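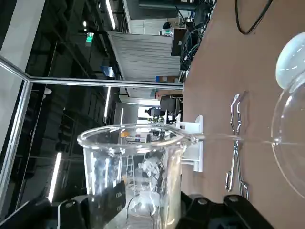
Graduated glass beaker and separatory funnel with frosted stopper.

# Skesano Bench Glassware and Tools

The Skesano range supplies teaching and training laboratories with the basic equipment of wet chemistry. It is sold as a complete bench set or as individual pieces, and every piece may be reordered separately for as long as the range remains in the catalog. The set is packed by Wurwood and shipped in a divided carton that may be kept for storage between terms.

## What the bench set contains

- **Beakers.** Clear glass, with printed graduations. The printed scale is a guide to filling and should not be used where a measured volume is required.
- **Separatory funnel.** Clear glass, with a ground stopper. The stopper is matched to the neck and should be stored with its own funnel.
- **Evaporating dish.** White ceramic, glazed inside.
- **Crucible tongs.** Metal, with looped handles and bent tips.
- **Wire gauze.** Square mesh with a round ceramic center.
- **Test tube rack.** White plastic, two tiers.

The complete set is listed under catalog number 229. The glassware-only set, which omits the tongs, gauze and rack, is listed under number 173. Laboratories that already own Lund stands and rings may use them with either set. Stands, burners and clamps are not included and must be ordered from the Support Equipment pages.

## Arranging the bench

Glassware should be set down well inside the edge of the table, with open space on all sides. Tongs and tweezers should lie flat with the tips pointing away from the user. A folded cloth should be kept within reach for drying hands and wiping small drips, and it should be replaced when it becomes soiled. Lamp cords should be led away from any vessel holding liquid.
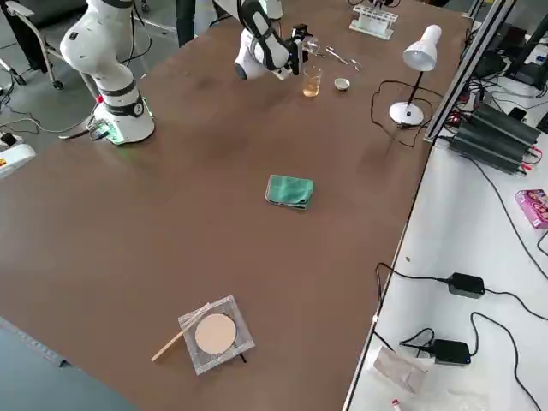

**May the beakers be heated on the wire gauze?**

The beakers may be heated on the gauze, provided that the outside of the glass is dry and the base rests fully on the ceramic center. They should be left to cool on the gauze before they are moved. The separatory funnel must never be heated.

## Care and cleaning

Glassware should be washed by hand in warm water with a mild laboratory detergent, using a soft brush. Rinse twice with tap water and once with distilled water, then drain upside down. Abrasive powders scratch the surface and wear away the printed scale.

The funnel should be stored with a strip of paper between the stopper and the neck. A stopper left seated for a long period may seize, and force must not be used to release it. Soaking the joint in warm water is normally sufficient.

Ceramic dishes may be cleaned with the same detergent. A dish with a visible crack should be withdrawn from use. Tongs should be wiped dry after each session and checked for free movement at the joint.

Small glassware should be stood in the rack or placed toward the middle of the table when it is not in use. The rack may be washed with the glassware but must be kept away from burners and hot plates. 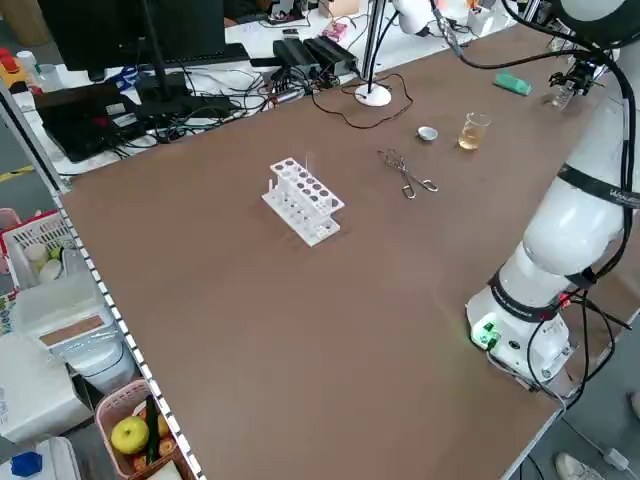 ## Ordering and replacement

Sets are supplied singly or in cases of 6. Institutions ordering full cases may request delivery before the start of the fall term, and such orders should reach the Cornano warehouse by the end of July. Orders received later are filled in the sequence in which they arrive.

Pieces damaged in transit are replaced without charge when reported within 30 days of delivery. The report should state the catalog number, the piece affected and the condition of the carton. Broken glass should be photographed and discarded safely; it should not be returned by mail. Breakage in ordinary use is not covered, and single replacement pieces may be ordered at the listed price.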